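Teleoperating a two-arm setup: my demonstrations are all different from each other. Is that bad?

Posted by Oluf Bergmann

Hello everyone, and thank you in advance for reading, because I know I tend to go on a bit. I joined a small group at Nomari in August and we are teaching a two-arm robot some kitchen chores by remote control. I sit at the leader arms, I move them, the robot copies me, and everything gets saved so that we can train a policy on it later. The task I was given is taking steamed buns out of a steamer and putting them on a plate. It sounds like the easiest thing in the world and I was so pleased to get it!

My trouble is that I can't seem to do it the same way twice. One time I go for the bun from the left, the next time from above. Some days I put the lid down neatly and some days I have to set it down and nudge it over. I also stop and think a lot, usually with the gripper hanging right over the pot while I work out where the rim is. And if I squeeze too hard the bun gets a dent in it, so I back off and try again, and all of that goes into the recording too.

Should I be throwing these out and only keeping the clean ones? Or is the variety good for the robot? I have read both things, sometimes on the same page, and I would love to hear from people who have really done this.

Tâm Tạ

Hi Oluf, welcome, and please don't feel bad, everybody's first batch looks like that. Mine certainly did, and I was only folding washcloths.

What helped me was to sort the differences into two piles in my head. The first pile is things that change in the world: where the plate is, how the pot is turned, which bun is nearest. You want plenty of that, and you should move things on purpose between recordings, a few inches this way or that. The second pile is things that change in you: which side you reach from, whether you dither, how fast you go. You want much less of that. If the policy sees a left approach and a top approach from the very same starting point, a simple one may try to split the difference and end up bumping the rim. Fancier ones cope better, but why make it harder for them?

So pick one way and stick with it for a whole session. I like straight down from above, fingers open just wider than the bun, close slowly, lift until you are well clear of the rim, and only then go sideways. Write it on a card and stick it where you can see it. I still do this!

As for the pauses, think before you press record and then move steadily. Long stops in the middle teach the robot to stop in the same place, and then it may sit there over the pot forever, bless it. I trim mine if they are at the beginning or the end, but if I freeze in the middle I just do the whole thing over.

Don't throw out the retries, though. A gentle slip and a good recovery is worth having, so long as the recovery is calm. I keep those in their own folder and mix some in at the end. The ones I do delete are the ones where I flung something or where the second arm wandered off and got in the way.
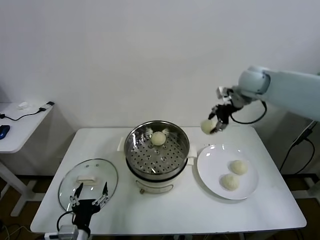
Do both arms have to do something in every demonstration?

The idle arm can simply be parked, as long as you park it in the same spot each time and keep it out of the path of the working one. Its joint positions are recorded along with everything else, so small fidgets from your resting hand will be learned as if they meant something. Set that hand down somewhere comfortable before you start.

Plelell

Practice more. I did more than 12 runs before I kept any. Also turn the grip force down if your software lets you, and use day-old buns, the fresh ones are too sticky.

Comments

Magesa: The card is such a good tip, thank you Tâm. I was changing my approach without noticing and my poor robot was going at everything sort of diagonally.

Oluf Bergmann: Thank you both so much! I did a session this morning going only from above and it already feels calmer. I'm keeping the old recordings in a separate folder for now, just in case.

Dekthorpe: Does the "one way only" advice hold if two people take turns at the controls? We have two operators and we are both stubborn.

Tâm Tạ: Same card for both of you, Dekthorpe! And watch each other's recordings before you start, it's a friendly way to find out who is doing what.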